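Dirnden Desk Mouse

A soft beige mouse with a cream belly and great big round ears, and my favorite thing in the whole Sarnden range! It sits up on its own with both arms held out, so it looks pleased to see you every time you come back to your desk.

Photos: the mouse with a capped water bottle, near the purple number 7 sign.

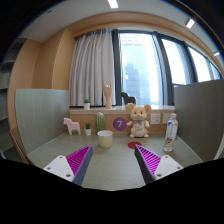
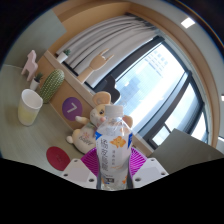

The Dirnden weighs next to nothing and travels well (mine has been to Zamani and back in a coat pocket). Sponge clean only, please, and let it dry away from the heater.

Maker: Rarkell
Item no.: 1676
Ages: 2 and up
Shipping: 18 left, next batch in January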